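Metallstangen sauber ablängen
Mai, von Selina Lüthi

Rundstäbe aus Messing oder Edelstahl kann man wunderbar zu Hause kürzen, und es macht richtig Spass! Ich nehme die Bügelsäge von Thaler mit feinem Blatt. Zuerst wickle ich Malerkrepp um die Schnittstelle und zeichne darauf an, dann rutscht das Blatt beim Ansetzen nicht weg. Langsam sägen, wenig Druck, bei Edelstahl ein Tropfen Schneidöl. 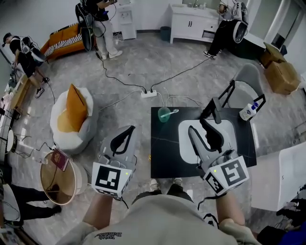 Schwarzer Tisch mit weissem Tablett

Nach dem Schnitt kommt die schönste Arbeit: entgraten! Mit der Schlichtfeile im Winkel von 45 Grad rundherum, danach Schleifpapier mit Körnung 200, bis sich die Kante ganz weich anfühlt (Handschuhe erst jetzt ausziehen). Für Vorhangstangen lasse ich den Stab lieber 2 mm zu lang und feile den Rest weg. Reststücke ab 34 mm hebe ich auf, daraus werden tolle Möbelknöpfe.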